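I've been collecting bathroom and laundry tips for a while now, mostly so I can find out which ones are rubbish. A fair few are.

Take vinegar and bicarb down the drain. It fizzes, everyone feels clever, and you're left with slightly salty water. A kettle of hot water and a squirt of dish soap did more for our laundry trough. If it's hair, buy one of those barbed plastic strips and pull.

Lemon on taps? It shifts the white crust a bit. So does plain vinegar on a rag, left ten minutes, for a fraction of the price. Keep both off marble and anything with a fancy coating.

Galska sell a mould spray with a label promising 43 days of protection. I gave it a go on the grout in November and the black spots were back well before that. An open window and a squeegee after each shower cost nothing – dull advice, I know.

Then there's bath toys. The usual tip is to soak the lot in bleach, which I wouldn't bother with for solid ones. Warm soapy water in a shallow tub, swish, rinse, dry on a towel. It's the hollow squirters with a hole underneath that go slimy inside.
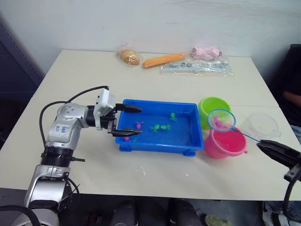 Sealing the hole with hot glue is meant to fix that. It might, if the toy is bone dry first, but I've had the glue pop off twice. If you squeeze one and black flecks come out, chuck it. No amount of soaking gets you a look at the inside.

As for descaling a shower head in a sandwich bag of vinegar, fine, that one works. Take the rubber band off before bed.

1,246 shares | 43 comments

© Vendelow Household Notes | Contact: Bořivoj Šimko | Back to top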